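Help Wanted: Room Reset and Packing Crew, Akberg House, ground floor and stairs

Part time, paid, starts May
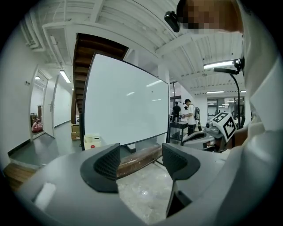 One reader of last year's notice wrote in to ask if the whiteboard has to be wiped every single night or only when the pen is showing through, and said the old crew never agreed on it. Every night. Both of them agree now, it is in the list.

So. We need people for the ground floor at Akberg. Evening work mostly, some mornings. It's tidying, wiping, moving light furniture, boxing things up and putting them where the next group can find them. Nothing fancy. If you like a room to look right when you leave it you'll be fine here.

The building is shared. Cokis has classes in it in the daytime, Gashi has the upstairs rooms and the storage, and Flollik books the evenings by the hour. Three groups, one floor, one set of stairs. Things drift. Chairs go up and don't come down. Markers vanish. The crew is who puts it back.

Hours and pay

Evening shift 6:30 to 9:30. Morning shift 7 to 9, only when there's an early class.
Pay is $60 per shift, same for morning or evening.
Extra $60 if you take a double on changeover weeks.
One time payment of $300 at the end for anyone who stays through the full summer run.
Paid every two weeks. Bring ID to the first shift or we can't set you up, no exceptions, the office is strict on it.

What the work is

Stair area
Sweep the steps top to bottom, and get under the staircase too. Dust collects under there and then ends up on the board and the bench. Use the soft broom on the wood, the stiff one scratches. The stiff one is for outside.

Whiteboard
The big one by the stairs. Wipe it every night. Dry cloth first, then spray, then a clean cloth. Don't spray over the bench. If there is writing with a box drawn round it and SAVE written next to it, leave that and wipe around. Anything without a box goes. People will complain, tell them about the box.
It gets pushed around during the day. Put it back on the tape marks. Two people to move it please, it's heavier then it looks.

Bench
The long wooden one. It's old and the top is worn, we like it that way, do not try to sand or polish. Damp cloth, dry cloth, done. No cups left on it overnight. No bags under it overnight either.

Floor
Stone floor, speckled, pale gray. Hides crumbs really well so sweep even if it looks clean. Mop with plain water and a capful of the floor stuff, not more, or it goes sticky and you get to do it twice. Put the wet floor sign at the hall end AND the stairs end.

Hallway
Keep it clear the whole way down. Doors open while you work, pushed right back so they don't swing on anyone carrying boxes. White walls, so scuffs show. Melamine sponge for those, go light. Wipe the switch plates. Lights off when you leave, check the far one, it gets forgotten.

Side rooms
Quick check each night. Pick up what's on the floor. Bags, coats, umbrellas go to lost property with a tag saying which room and what date. Don't open bags to look for a name. Lost property gets cleared at the end of each month and someone always turns up the day after.

Packing, changeover weeks only
Twice in the summer Gashi swaps out the storage and everything on the shelves gets boxed. This is the heavier part of the job. Last time it was 238 boxes. Mostly paper goods, craft supplies, folding signs, table covers. Boxes are supplied, tape is supplied. Heavy stuff in small boxes. Label on the short side and the top, not only the top, we can't read the top when they're stacked. Write what's in it. "Misc" is not a label.

Who we're looking for

No experience needed
18 or over
OK with stairs and with being on your feet three hours
Able to lift a packed box, about 30 lb
Can turn up on time. This matters more than anything else on the list
Can work alongside people who are still using the room. Evening groups run over. You start at the hall end and work toward them, you don't sweep round their feet

Nice to have: you've done closing shifts somewhere, or school cleaning, or moved house a lot.

What you get besides pay

Gloves, cloths, apron
Tea and coffee in the back, help yourself
Free place in any Flollik evening course that isn't full, one per person
Locker, bring your own padlock
Parking at the side after 6. Not in front, you'll get a ticket

Trial shift

Everybody does one. It's paid, full rate. You go round with one of the current crew and do the whole list once. At the end you say if you want it and we say if we want you. Wear closed shoes. Long sleeves are fine, they'll get dusty under the stairs.

Questions we keep getting

Can I do mornings only? Maybe. There aren't many. Say so when you apply.
Can I bring a friend? If the friend applies too, yes, we'll put you on together for the trial.
Can I swap shifts? Yes, with anyone on the crew, write it on the sheet in the cupboard before noon. Text messages about swaps don't count.
Is there an elevator? No. Just the stairs.
Do I have to do changeover weeks? We need everyone for at least one of the two.
Is it quiet? Not before 8.

How to apply

Fill in the short form at the front desk, or leave a note in the Akberg mailbox with reference 2966 on it. Put:

your name and a phone number that you answer
evenings, mornings or both
when you could start
any weeks in the summer you're away
one job you've done before, paid or not, and how long for

No resume needed. No cover letter, please, we have no place to keep them. We call people back in the order the notes come in. If you hear nothing in two weeks ask at the desk, notes have gone missing befor.

Front desk is open 9 to 5. After that the crew can take your note but they can't answer questions about pay.

We'd like to have everyone picked before the end of May. Places still open at time of posting: evenings yes, mornings nearly full, changeover weeks wide open.

Ref 2966
Akberg House, ground floor. Use the side door after 6.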